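How I get marks off a white table top

I've had white tables for years, first at home and now in the back room at Rodedbridge, and they show everything. Pencil, rubber scuffs, tea — the lot. My routine takes five minutes and costs next to nothing.

Start with a dry cloth and get the grit off. Skip that and you'll be grinding it in, as I did all over Sena Lamptey's desk (sorry, Sena!). Then mix a small squirt of washing-up liquid into a bowl of warm water, wring your cloth out well and wipe in long strokes. 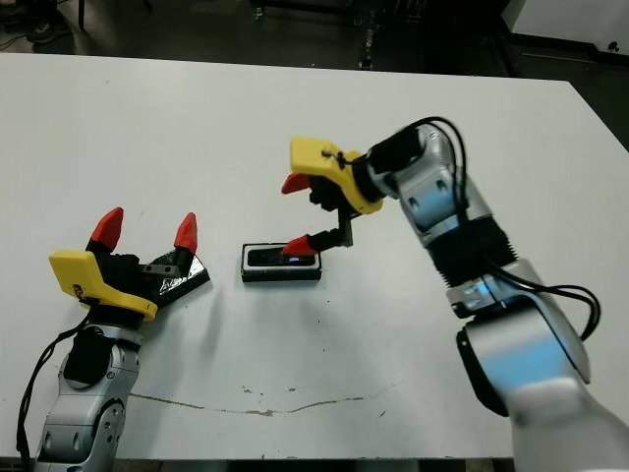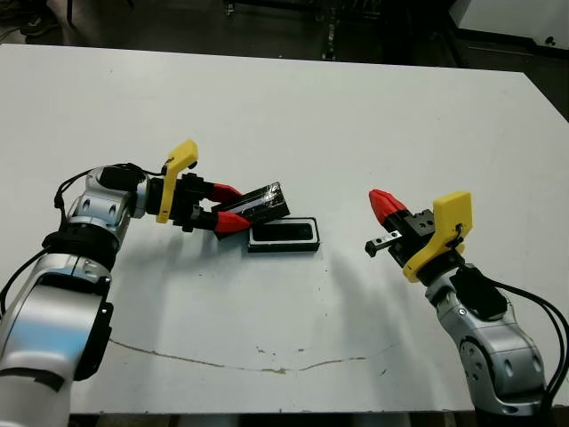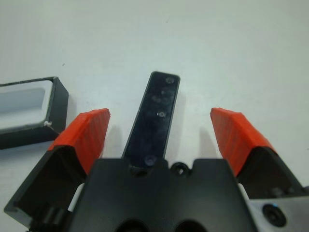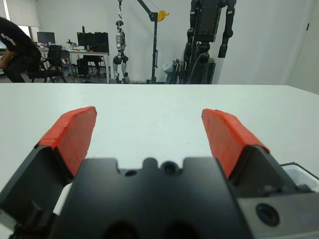
White table top, four views.

For anything left over, put a bit of bicarb on a damp cloth and rub gently for a count of 20 or so. Try it on a corner first, especially if your top is glossy. Iddrisu Frimpong swears by a pencil eraser for shoe-type scuffs, and I've come round to it — go lightly and brush the crumbs away.

Rinse with clean water, twice if you used bicarb, or it dries to a chalky film. Buff with an old tea towel. I do mine every 2 weeks, more often in August when the windows are open.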